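## 3. Lay out your stems

I do this bit on a plain white table, so I can see what I've got before anything goes near the glue.

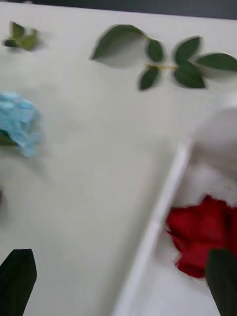

*Fig. 7: Leafy sprig, blue flower head and the edge of the tray*

1. Put the tray down first, at whatever angle suits your arm. Mine's never straight!
2. Spread the green sprigs out one at a time. Keep the darker leaves away from the lighter, yellowy ones (I mixed them once and spent my whole Tuesday evening sorting).
3. Set the flower heads to one side, petals up, and fluff them with a fingertip.
4. Try a sprig against each flower head and swap until you like the pair. Big leaf towards the bloom is my favourite.

**Note:** the Rolstead kit comes with 12 spare sprigs, so don't fret if one comes apart.

**Caution:** don't tug the leaves to straighten them. Hold the stem and bend it gently, then move on to section 4.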